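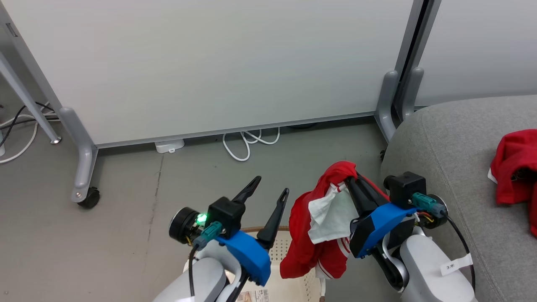

Investment Operations Analyst, Alternative Assets

Fludberg Capital Partners
Location: Ellum office, four days on site
Reports to: Head of Fund Operations
Contract: permanent, full time
Posted September 25, 2026

14 shares | 0 comments

The firm

Fludberg manages private credit and real asset portfolios for pension plans, endowments and family offices. Assets are held through 58 active vehicles, including commingled funds, single-client accounts and co-investment entities. Fund administration is outsourced to Visser. Fludberg keeps a full shadow record of positions, cash and investor capital, and the operations team is responsible for that record.

The position is a new one. It was approved with the budget for the Nilleck program, a series of direct lending funds that will hold first close in February. Nilleck loans carry floating rates, delayed draws and partial payment-in-kind interest, and the current spreadsheet process does not handle these features well enough to be used at scale.

Responsibilities

Reconcile cash and positions daily between the internal record, the custodian and the administrator. Breaks are logged on the day they are found and assigned an owner. Breaks older than five business days go to the Head of Fund Operations with a written explanation.

Review monthly and quarterly net asset value packages. The review covers accrued income, management fee and incentive fee calculations, expense allocations, foreign exchange and investor-level allocations. The analyst signs the first review. A senior member of the team signs the second.

Prepare capital call and distribution notices. This includes computing each investor's share, applying excuse rights and side letter terms, checking wire instructions against the verified file, and confirming that totals agree to the treasury forecast. A typical quarter has between 180 and 200 notices.

Maintain loan-level data for the Nilleck program. Rate resets, amendments, fee letters and principal payments are entered from source documents, and the agent notice is attached to each entry.

Supply performance data to the client reporting team. Returns are calculated gross and net, with and without subscription line use. The analyst is expected to know why the figures differ and to be able to show the cash flows behind each one.

Support the annual audit. Requests are tracked in a shared log, and most are due within two business days.
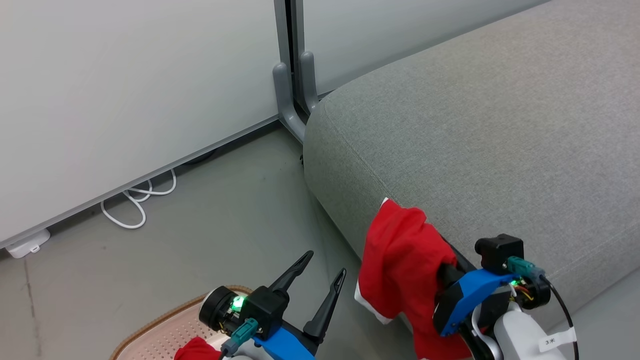
Work on the audit begins in the final weeks of the calendar year and continues through spring. Vacation is possible during this period but must be agreed in advance with the rest of the team. Hours are longer in the ten business days after each quarter end.

Required qualifications

Bachelor's degree in accounting, finance, economics, mathematics or a related subject.

Three or more years in fund accounting, fund administration, investment operations or audit of investment companies. At least one of those years must have involved closed-end private funds.

Working knowledge of partnership accounting, including waterfall calculations, preferred return, catch-up and clawback. Candidates will be tested on this.

Strong spreadsheet skills. Candidates should be comfortable building a model with no hard-coded values in the calculation area and handing it to another person without a meeting.

Ability to read a limited partnership agreement and find the clause that governs a given calculation.

Permission to work in the United States. Visa sponsorship is not offered for this position.

Preferred qualifications

Experience with loan administration or agent bank notices. Basic SQL. Progress toward the CPA or CFA designation. Exposure to a system conversion, in any role, including testing.

Not required

Prior work at an investment manager. Applicants from administrators, custodians and audit firms are considered on the same terms. The position has no sales, trading or investment decision duties, and it is not a rotation into the investment team.

Compensation and benefits

Base salary depends on experience and is stated in writing before the second interview. There is a discretionary annual bonus. Benefits include medical, dental and vision coverage from the first day of employment, a retirement plan with an employer match, and 8 weeks of paid parental leave. Exam fees for approved designations are paid by the firm, limited to two attempts per level.

Employees are subject to the firm's code of ethics. Personal brokerage accounts must be disclosed at hire, and trades in covered securities need approval in advance. Political contributions must also be cleared in advance.

Selection process

1. Resume review. All applicants receive a reply.

2. Telephone call, 30 minutes, covering work history and availability.

3. Written exercise, 90 minutes, completed remotely. It consists of a distribution waterfall, a short reconciliation with planted errors, and an email to an investor explaining a corrected notice. A calculator and a spreadsheet may be used.

4. On-site interviews in Ellum with the operations, reporting and compliance teams. Travel costs are reimbursed against receipts.

5. Reference and background checks, carried out after a conditional offer has been accepted.

How to apply

Send a resume and a cover letter of no more than one page through the careers section of the Fludberg website, selecting the Fund Operations listing. The letter should name the fund types you have worked on and state which calculations you prepared and which you reviewed. Applications are read in the order received, and the listing is removed when the position is filled. Recruiters should not submit candidates without a signed agreement.

Fludberg is an equal opportunity employer. Applicants who need an adjustment at any stage of the process may request it in the application form, and the request is not shared with the interviewers.

Share this job | 14 shares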